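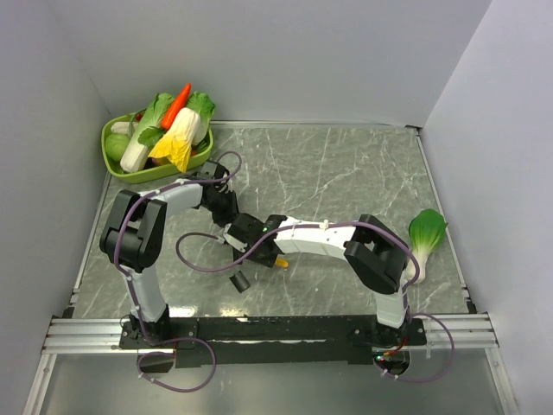 The Curby twin-arm bench cell is the one most people ring us about, so it gets the longest page. Two arms, one bench, walled on three sides, made for small produce and kitchen handling jobs where a full line makes no sense. You buy it as a kit or built up. The arms share one black mounting bar across the front, so the bar is the first thing to get right on your order – length, hole spacing, what you plan to hang off it. Left arm and right arm both reach in from there to the middle of the bench, and with a basket of veg in the far left corner the right arm has a fair way to stretch across. Think about that before you decide where your basket goes. We get asked for a shorter bar a lot. Usually a mistake.

Equipment > Bench Cells > Twin Arm > Curby

Overview | Options | Costs | Delivery | Spares | Contact

Print this page | E-mail this page

What it's for

Picking single items out of a mixed container and putting them somewhere else. Sorting by type. Light kitchen prep, pack trials, training days. Leafy stuff, roots, heads of cabbage, peppers if you've got the right fingers on. Not for sacks, not for anything frozen into a block, not for wet floors.

Tastedier run theirs on salad veg and were up and going inside a month, but they had someone on site who'd done it before. If you haven't got that person, put money aside for training. More on that below.

What comes in the box

Two arms with grippers fitted. Mounting bar. Bench frame in grooved aluminium section. Back and side panels. Bench top in your choice of finish (plain grey, plain white, marble pattern). Cable set. Power supply. Stop button on a lead. Paper manual, which is thin, ask us for the longer one.

Not in the box: computer, camera, camera mount, baskets, anything to eat.

Bench top finish

People skip this bit and then phone up. Plain grey is easiest for most cameras. The marble pattern looks nice and wipes down the same, no difference in price, but all the tops have a bit of sheen and you will get bright spots from overhead lamps. Move the lamps or buy the diffuser. The diffuser is cheap. Matt top is on the list for February, no orders yet please.

Fingers and grippers

Standard fingers are dark, narrow, point down. Fine for carrots and stalks. For round cabbages you want the wide set, and for loose leaves the soft tips. Budget for at least one spare pair of each, they go missing more than they wear out. Changing a pair takes 4 screws and a small hex key. Lose the hex key and any hardware shop has it.

We don't stock suction for this cell. Asked every week. Leafy veg and suction don't get on and we got tired of the returns.

Cables

Budget for this properly. Cable runs up the outside of each arm, tied on, and you must leave slack loops at the wrist and at the base or the joints will pull it. New owners always tie it too tight becuase it looks neater. It isn't neater when it snaps. Loops sticking out past the frame are normal, so leave clear space left and right of the bench and don't push it up against a shelf.

Cable sets in black or purple. Purple is worth having if your bench is dark and you want to see what's snagging. Buy a second set with the first order. Delivery on its own later costs nearly as much as the cable.

Do keep produce away from the elbows as well. A pak choi left down by the right arm can end up against the cable when the elbow swings. Clear as you go, or fit the side tray.

Costs – how to plan it

Prices are on the sheet, they change, so no point putting them all here. What we can give you is the shape of the budget, as set out by Kiyoshi Iwasaki who does our quotes.

Cell itself, built or kit. Kit saves you 2,000 on the built price but needs two people and a clear weekend. Don't do the kit if you are on a deadline.

Computer and camera. Use what you've got if it's recent. If not, price it in now, don't leave it to the end when the money's gone.

Spares. Fingers, cable set, one wrist unit. The wrist is the part that takes the knocks, specially with two arms working close together over the same spot. If both grippers are going to meet in the middle a lot, get 2 wrists.

Produce. Seriously. Real veg goes limp and you'll be buying it over and over. Model veg lasts, and is fine for setting up and for training staff, but don't sign off a job on it. Put a line in for both.

Training. Half day or full day. The half day covers power up, stop, homing, finger changes. The full day adds teaching a pick and setting the no-go areas between the arms. Ayane Kaneko runs them, at ours or at yours, travel extra.

Then a bit left over. Something always wants a bracket.

Twin arm or single?

Get the single if one item goes from A to B and that's the whole job. Cheaper, faster to set up, half the cable. Get the twin if one hand has to hold while the other does something, or if you want to pass items across, or if your basket and your drop point are at opposite ends. Don't get the twin just to go twice as fast. It won't, not on a bench this size, the arms spend too long waiting for each other.

If you're not sure, buy the twin bar with a single arm on it. Second arm bolts on later, same holes. Costs a little more up front and saves stripping the bench. Aoki did it this way and added the other arm when the budget came round again.

Baskets and bins

Any basket with a smooth rim and rounded corners. Sharp rims catch the fingers. Bright colours help – green is fine but not if everything in it is green too, your camera will have a harder job of it. Try red or blue for leafy veg. Keep it low. Long items laid across the top are easy first picks, anything wedged at the bottom is slow and you should plan for a person to tip it out now and then.

Don't overfill. Leaves hanging over the rim get dragged out with whatever's picked next.

Space and power

Solid table or our stand. Stand is extra. Bench must not rock, check it with both arms moving, not just sat there. Ordinary wall socket, one per cell, no extension reels. Leave enough room at the front for a person to reach the bar with a spanner. Walls at back and sides are plain panels, they lift off for cleaning but put them back, the camera setup expects them.

Noise is low. You can hold a conversation over it.

Cleaning

Damp cloth on the top and panels. Dry cloth on the arms, never spray them. Bits of stalk get into the grooves of the frame, an old toothbrush does it. The mounting bar scuffs and the finish will rub through in time, cosmetic only, no claim on that under warranty. Joints are sealed against dust, NOT against water. If something juicy gets squashed in the gripper, power off, take the fingers out, wash the fingers only.

Second-hand cells

We do sometimes have ex-demo ones. Ask. They come from the Fitcombe showroom, checked over, new fingers and new cables, scuffs as found. Discount is fair but not massive. The warranty is shorter. Good for a college or a second site, less good if it's going to run all day.

If you're buying one from somebody else, look at the wiring under the base joints first, then the wrists, then ask for the power supply it was sold with. Wrong supply is the commonest fault we see. A small deposit of 100 gets you a full check by us, taken off the bill if you go on to buy spares.

Delivery

Built cells come in one crate, two-man lift, kerbside unless you pay for inside. Measure your door. Kits come in three boxes, not always on the same van, don't start until you've got all of them. Check the crate before you sign. Morning slots only, before 11 am, and the driver won't wait.

Ordering

Send us: twin or single, bar length, top finish, finger sets, cable colour, kit or built, training yes/no, delivery adress with a phone number that someone answers. Leave one of those off and the quote sits in the queue until we've chased you. Quotes stand for a month. Kiyoshi for prices, Ayane for anything about whether it'll do your job – bring her a list of the actual veg, sizes too, she'll ask.

Print this page | E-mail this page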